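Notebook, adhesives bench, Akthorpe shop
March, started 8:40 a.m.

Continuing the hide glue work from the previous pages. Purpose is still to settle on one mix for the chair repairs so that everyone draws from the same pot. The Irnia granules and the Mercado granules do not behave alike at the same ratio, and the card on the wall treats them as if they do. Take the card down until this is finished.

Stock on hand: one open bag Irnia, one sealed bag Mercado, a partial jar of urea with no label except the lid. Relabeled the jar.

Soak. 300 g cold water over the granules by weight, two jars, lids on, left on the cool shelf overnight. Irnia swelled evenly and had taken up all the water. Mercado still had a gritty layer at the bottom and a little free water on top. Stirred it and gave it two more hours. The grit was gone by the second check. Conclusion for the card: Mercado needs the longer soak. The ratio can stay where it is.

Heat. Both jars in the water bath, setpoint 140 F. The bath controller reads 5 degrees high against the glass thermometer, same as last month, so the dial was set to 145 to get a true 140. This needs to be written on the controller itself. Two people have cooked glue at the wrong temperature because the correction is only in this notebook.

Viscosity by the drip method, brush held level, time to break the string. Irnia broke clean and early. Mercado held a long string and skinned over on the brush before I could finish the second reading. Added a splash of hot water to Mercado and repeated. Better, but I did not weigh the splash, so the reading is no use for anything except knowing which direction to go. Next time weigh it.
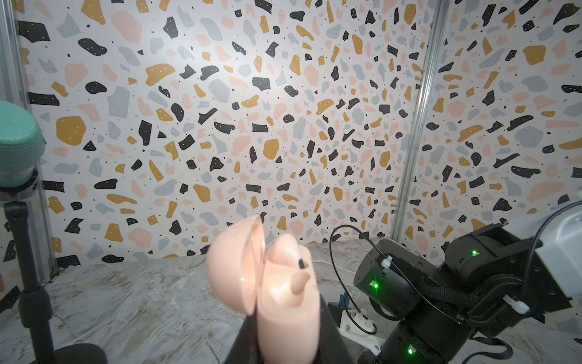

Test joints. Maple to maple, edge grain, planed the same morning, 5 joints per mix. Glue on both faces, rubbed until it grabbed, then left alone. No clamps on this set. The clamped set can wait until the rubbed joints have been broken, otherwise I will be comparing two things at once again.

Open time was short. The bench by the outside door is too cold for this and the glue gelled on the first Mercado joint before the faces met. Scraped it off, washed both faces with hot water, let them dry, did it over. Marked that joint with an X on the end grain. If it breaks low, throw it out of the average. Warmed the remaining blanks on top of the bath lid and had no more trouble.

Sample block 531 (Gratine veneer on poplar, hammered down with the old mix) was checked while the joints sat. One corner has lifted. Tapped across it with a fingernail and the hollow sound runs in from the corner a little past the pencil line. The rest is tight. Re-wet the corner, ran the warm iron over it through brown paper, pressed it with the hammer until it stopped moving. Put a weight on it. I suspect the poplar was never sized under that corner, but there is nothing in the earlier entry either way.

Urea. Not used today. I want the plain mixes broken first. There is an argument for skipping urea altogether and just working warmer, and I lean that way for the chairs. For the veneer we will probably want the extra open time.

Cleanup. Brushes in hot water, no soap. Pot lids were stuck again from drips on the rim. Wipe the rim before the lid goes on. Remaining Irnia poured out in a thin sheet, cut into squares and put in the fridge. Remaining Mercado discarded, as it now has an unknown amount of water in it.

To do:
Break the rubbed joints after the full cure, note wood failure as well as load.
Write the dial correction on the bath controller.
Second Mercado batch, long soak, water weighed.
Recheck the corner on 531 with the weight off.
Order granules, but only after the joints are broken. Ask whether Irnia comes in the smaller bag.

3:15 p.m. Bath off, jars out. Joints are on the upper shelf, Irnia on the left, Mercado on the right. Please do not move them.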